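4. Your first session with the Rennie hand-held kit

Right, you've unpacked everything, charged the packs and read section 3 (you have read section 3, haven't you?). I'm Atieno Mwakalinga and I look after set-up at Stedden, so most of what follows is what I'd tell you if I were standing next to you.

4.1 Picking up your first object

1. Put the backpack on before you touch the grippers. Do up the chest strap first, then the waist, and get someone to tug the whole thing from behind.

2. Choose a place to work with space on both sides. I love a bathtub for this – wide rim, deep basin, and you can reach over it without bending much.

3. Take a gripper in each hand and check that both marker cubes are clean and facing out. Start with a spray bottle in the right one and keep the left one free. Close slowly until it holds.

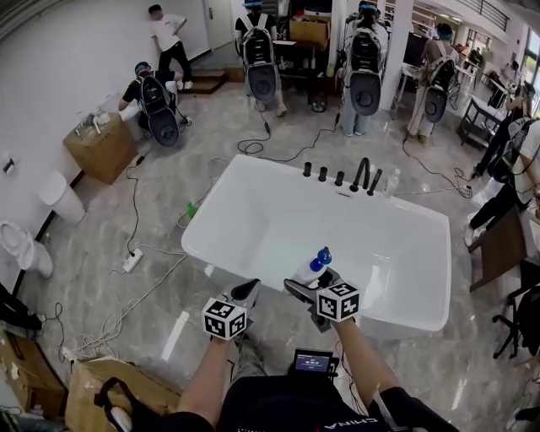 4. Now try something rounder. A pump bottle of hand soap is lovely practice! Go in low on the body with a finger on each side, and leave the pump head alone or you'll be wiping soap off the pads all afternoon.

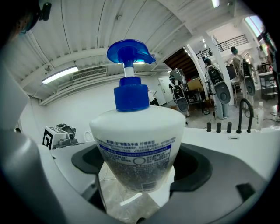
Fig. 4b. Soap bottle held low, one finger either side.

5. Hold it upright and count to two, then set it down and open the fingers fully before you back away. Do this 200 times over your first few sessions. I know, I know, but your hands learn it.

Note: if the grip feels mushy, go back to the tension screw in section 3. Chaminda Ranasinghe in our workshop likes it a touch tighter than I do, so suit yourself.

CAUTION: Keep the taps off while you practise. The grippers don't like water and neither do the power leads.

4.2 Working in a group

Once more than one of you is kitted up, the floor gets busy. Walk the room before you start and see where the cables and power strips lie. Agree who goes where, and call out if you're stepping backwards, as the packs stick out further than you think.

Each gripper also needs to be matched to its own pack, and for that somebody holds up a marker card near the gripper. Keep your sleeves and fingers off the black border. 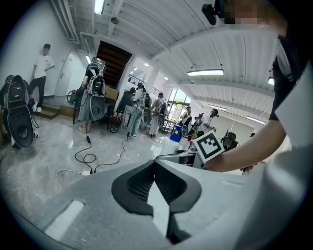

Caltport, December

A few changes from the last edition of this guide. Lilian Rugemalira pointed out that our old pairing code clashed with the one on the Pronden base unit, so it's now 3192 on all kits. Type it in when the handset asks, wait for the long beep, and write the kit number on the inside of the lid.

If you hear two short beeps instead, the pairing hasn't taken. Switch the pack off, give it about a minute and try once more. Still no joy? Ring the Caltport desk and ask for me or Mieczysław Sadowski, and have the kit number handy.

Packing away is in section 5.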